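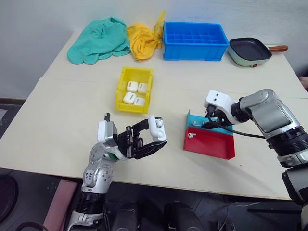
Bench at Plekdale: Povia hand on the left arm, Kandudero gripper on the right arm with a cable.

Home | Archive | Threads | Authors | Search | Subscribe

Print this message | E-mail this message

List: plekdale-endeffectors
From: Gerd Ehlers
Date: 12 December 2018
Subject: Re: hand vs. gripper on small parts, first numbers

Rainer Petersen wrote:

> Gerd, before we commit the second arm I would like to see the
> comparison written up on the list, including the parts that did
> not go well. My questions, in no particular order:
>
> 1. Does the Povia hand give us anything on small rigid parts that
> the Kandudero does not? My impression from the earlier log is that
> it is slower and no more reliable.
>
> 2. How did you handle the cable? If the cable was pre-shaped before
> each attempt then the result is worth very little.
>
> 3. Are both arms on the same controller settings? Last time the
> left arm was still running the old wrist gains and we threw away
> a block of data over it.
>
> 4. What is the Lumenta doing with glossy white parts? I have had no
> luck with depth on anything that shiny.
>
> I would also like to know which failures you are counting as
> grasp failures and which as perception failures. The summary you
> sent me lumps them together.
>
> Rainer

Answers in your order, then the logging question, then what I intend to change.

1. Hand against gripper, small rigid parts

The parts are earbud charging cases, loose earbuds and one cable. Cases start in the small yellow bin, four at a time in a rough two-by-two cluster. Earbuds go in the two-compartment tray, one per compartment, teal and red. I kept the starting layout loose on purpose. A fixture would have made the blocks easier to compare with each other and less useful for anything else.

On the cases the Kandudero is ahead. It comes straight down, closes on the short sides and lifts. Trouble starts when two cases sit tight against each other and there is no room for a finger between them. The approach planner then tries a rotated grasp, and if that is blocked too it gives up cleanly, which I prefer to the alternative.

The Povia hand does not give up cleanly. It will push into the cluster with the fingers partly closed and rearrange everything until a case comes free or the torque limit trips. This sometimes works, and I have logged it as a success where the case ended up held, but I would not call it a grasp plan. Somebody reading only the success column would get the wrong idea of what the hand is doing.

Where the hand does better is after the lift. Once a case is held against the thumb it can be turned so the lid faces away from the palm. The Kandudero has to put the case down and pick it up again for the same result. If the end task is "case in bin", the gripper wins. If the end task is "case open, earbud seated, case closed", I would not rule the hand out yet.

On loose earbuds neither of them is good. The stem is the only feature worth grasping and it is frequently lying against the wall of the compartment. The hand's fingertips are too wide to get between the stem and the wall. The gripper can do it from above if the stem points along the finger axis, and otherwise slides off.

2. Cable

Not pre-shaped. It was dropped on the table by hand from the same height before each attempt and left as it fell. The gripper was told to take it at the highest point of whatever loop the segmentation returned. Picking it up was rarely the problem. Keeping track of the free end afterward was, especially on attempts where the cable hung back along the right arm and was hidden by it. I do not have a fix for that. Moving the place point toward the middle of the table would help with visibility but shortens the clearance to the left wrist.

I ran 10 cable attempts with the hand and stopped. The fingers close at different times and the cable walks out between the second and third finger before the grip is complete. There is a synchronized close mode in the Povia firmware, but enabling it also changes the force ramp, and I did not want two changes in one block.

3. Controller settings

Same settings on both arms for everything reported in this message. The left arm (the one labeled 64) got the new wrist gains before the first block. I checked by dumping the parameters from both sides and comparing the files, and the dumps are in the same directory as the logs. The only remaining difference is the payload entry, which has to differ because the end effectors do not weigh the same.

One thing I did find while doing this. The payload for the hand had been entered without the adapter plate. The effect was a small sag at the end of long reaches, enough to put the fingertips into the near wall of the yellow bin on low approaches. I corrected the value and repeated the affected block in full. The old block is still in the directory with a note in its header. Please do not merge it.

4. Lumenta and glossy parts

You are right about the depth. On the cases it returns holes wherever the overhead light reflects, and the holes move when the camera moves, so averaging over frames at one pose does nothing. Three things I tried:

Lower exposure. Fills some of the holes, loses the dark line along the top of the case, which the segmentation relies on to tell two adjacent cases apart. Net loss.

Two poses, merged. Works. Costs time on every pick, and the merge is only as good as the kinematic calibration on the day.

Color only, with the height fixed from the known bin floor. Works better than I expected for the cases, all of which are the same height. Useless for the cable, for obvious reasons, and poor for the earbuds.

For the numbers below I used the third method on cases and the second on everything else. I realize this makes the perception side uneven between part types. It is even between end effectors, and that was the comparison you asked for.

Logging

The combined log has 2,818 attempts. Of these, 259 are marked as failures of any kind. You are correct that the summary did not separate them, and the failure count on its own is not meaningful. Note also that an attempt abandoned by the planner before contact is not entered as a failure at all. It is entered as "no plan" and excluded from both counts. I inherited this convention and would be glad to lose it. It flatters the gripper, for the reason given under point 1.

I have started relabeling with the following codes:

P wrong or missing target from perception, no contact with the part
G contact made, part not held when the arm began to lift
S part held at lift, lost before the place point
X stopped by a limit or by the operator
N no plan (formerly excluded)

I did 100 entries by hand first to see whether the codes hold up. Mostly they do. The difficult boundary is P against G on earbuds, where the target was a few millimeters off and the fingers touched the stem anyway. I am calling these G if there was any contact, on the grounds that a more forgiving finger would have held it. If you disagree, say so now and not after I have done the rest.

I will not post split percentages until the relabeling is finished. The hand-checked entries were taken from the beginning of the log and are not a fair sample of it.

Things I intend to change

Fingertips on the Kandudero. The current pads are flat. I would like to try a narrower pair with a shallow groove, for the stems and possibly for the cable. The groove will make the grip on the cases worse and I want to know by how much.

Synchronized close on the Povia hand, as a block of its own, cable only, with the standard force ramp restored by hand if the firmware allows it. I have written to them about the parameter and have no reply so far.

Sorting into the blue compartment bin. So far every place point has been flat and open. Placing into one of the small squares needs much better control of part orientation at release, and I expect it to separate the two end effectors more clearly than any of the picking did. I have not measured whether the cases fit the squares. The earbuds should.

Soft items. The towel and the yellow cloth are both on the back of the table for this. No data yet. I would start with the hand, with the gripper as the baseline, but I have no strong view on the order.

Not changing: the table, the lighting, the approach speed. I know the approach speed is conservative. It stays where it is until the relabeling is done, otherwise the January blocks cannot be compared with these.

On committing the second arm: my recommendation is to leave the mixed setup in place for one more round. Going to two grippers now would give us faster case picking and no further information about the hand, and remounting the hand later means repeating the wrist calibration. If you need the left arm for the other project before then, tell me which week and I will run the synchronized close block ahead of everything else.

The logs, both parameter dumps and the relabeling script are in the usual place. The script expects the header format from the current logger and will stop with an error on anything older.

Gerd

Previous message | Next message | Thread index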